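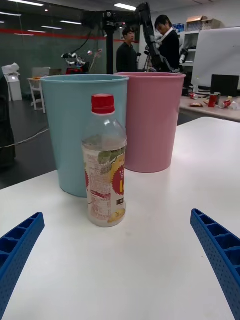 Guides > Kitchen > Drinks and Ferments > Ginger Bug Soda

Last updated: 4 Jun 2021

How to make ginger soda with a ginger bug

A ginger bug is a starter made from fresh ginger, sugar and water. Wild yeast on the ginger skin feeds on the sugar, and after several days the liquid is active enough to carbonate a sweetened drink. The method below is the one I learned from Floarea Onu, with smaller amounts of sugar.

What you need

Fresh ginger, unpeeled, organic if you can get it
White sugar
Water without chlorine (leave tap water out overnight, or use filtered)
A clean glass jar
Plastic soda bottles with screw caps
A fine strainer and a funnel

Making the bug

Grate a tablespoon of ginger into the jar with the skin on. Add a tablespoon of sugar and 400 ml of water. Stir well, cover with a cloth and a rubber band, and leave it on the counter out of direct sun.

Every day, add another tablespoon each of ginger and sugar and stir. In a warm kitchen you should see bubbles by the fourth or fifth day. In a cold one it can take more than a week. The bug is ready when it fizzes as you stir it and smells yeasty and a little sharp. If you see fuzzy mold or it smells rotten, throw it out and start again with different ginger.

Making the soda

Simmer a thumb of sliced ginger in a quart of water for 15 minutes. Take it off the heat, stir in a half cup of sugar and let it cool to room temperature. Hot liquid will kill the yeast, so don't rush this part. Add the juice of a lemon, then strain in a quarter cup of the bug.

Pour into the bottles through the funnel and leave 2 inches of space at the top. Screw the caps on tight.

Carbonating

Keep the bottles at room temperature and squeeze them twice a day. At first they give easily. Once a bottle feels as hard as an unopened store soda, move it to the fridge. This usually takes one to three days. I use plastic for this step - glass gives no warning before it bursts.

Open the chilled bottle slowly over the sink. If it foams up, close the cap, wait a minute and try again. The soda will be cloudy and there may be sediment at the bottom, which is safe to drink but can be left behind when you pour.

Keeping the bug

Top the jar up with the same amount of water you took out and keep feeding it daily. If you want a break, put it in the fridge and feed it once a week. Let it sit out for a day or two before you use it again.

Finished soda keeps for two weeks in the fridge. It goes on fermenting slowly, so loosen the caps every couple of days. It also contains a small amount of alcohol, and more if it is left out longer.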